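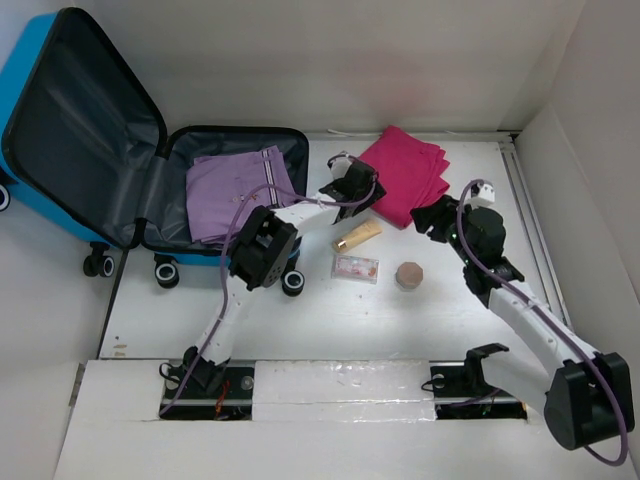
Blue suitcase, open, with a lavender shirt folded in the base.

Home Archive Mail notes Small web Contact

Moving the newsletter off my own server

March 24, 2026

I've sent the Kunincombe walking newsletter from my own mail server for 6 years. As of this month I don't. The list has moved to a hosted service called Diter, and I'm writing down how it went while I still remember the order I did things in.

The list has nearly 3,000 addresses on it. It goes out once a month with the walk calendar, the parking notes and whatever Urmila Kashyap has written about the track conditions. The old setup was a small virtual server running Postfix and a Python script that read a text file and sent messages in batches of 250, with a pause between them. Most months it worked. The trouble was always with the large mail providers, who would accept a batch or two and then start deferring the rest. Some people got the newsletter on the evening I sent it and some got it the next afternoon, after the walk they were reading about.

I had SPF and DKIM set up properly and a DMARC record with the reports going to a mailbox I rarely opened. When I finally read through them, the authentication was passing nearly everywhere. What I didn't have was a decent reputation for the IP address. The hosting company had shuffled its ranges last year and I'd landed beside some bad neighbours. I asked for a different address and got one that was on two blocklists already.

Sioned Sayce runs a choir list and had been using Diter for a while, so I started there. I also looked at Grelterholm, which has a better API and clearer documentation, but their lowest plan was priced for a business and I couldn't see us using most of it.

The import took an evening. Diter wants a CSV with a consent date for every address, and my text file had no dates at all. I went back through the signup emails and recovered most of them. For the rest I sent one last message from the old server asking people to confirm, and dropped anyone who didn't reply. Efa Maddocks thought we should have kept them. I can see her point, as a few were long-time walkers who simply don't answer email.

DNS was three CNAME records and a change to the SPF line. I put the newsletter on its own subdomain so that ordinary club mail isn't affected if something goes wrong with the bulk sending. I'd recommend doing that even on a small list. I also dropped the TTL the day before, and then forgot to put it back up until I was writing this paragraph.

The template editor is the part I like least. It adds a lot of table markup and it kept changing my plain hyphens. I've gone back to writing the thing in a text editor and pasting it into their plain text option, with a very simple HTML version beside it.

The first send went out last week. There were 9 bounces, all of them dead addresses, and they were taken off the list automatically – I used to do that by hand. Open tracking is switched off. Link tracking was on by default and it rewrote the map links into something unreadable, so that's off now too.

I'm keeping the old server until the end of the billing period as it still handles a couple of forwarding addresses. Zahira Nugroho has asked if those can go to Diter as well. They can't, it only does outgoing mail, so I'll need to find somewhere else for them.

Filed under: Email, Self-hosting, Odds and ends
4 comments | 2 shares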